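4.2 Reasons for canceling

Of the 282 subscribers to the Clendevex beauty box who filled in the May survey, 23 had canceled before their third box. Most of them gave product quality as the main reason, and price came up less often. Plimard subscribers answered the same questions, and their replies are shown with the others in Table 3.

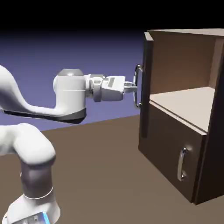 Figure 2. Simulated robot arm with its gripper at the handle of an open cabinet door.

One Clendevex subscriber wrote that she would have kept paying if the creams had been full size, and that she had no use for a fourth lip balm. Similar remarks appear in the open comments from both groups. We coded all 1692 comments by hand and kept complaints about delivery in a separate category, as they concern the courier and say little about the products.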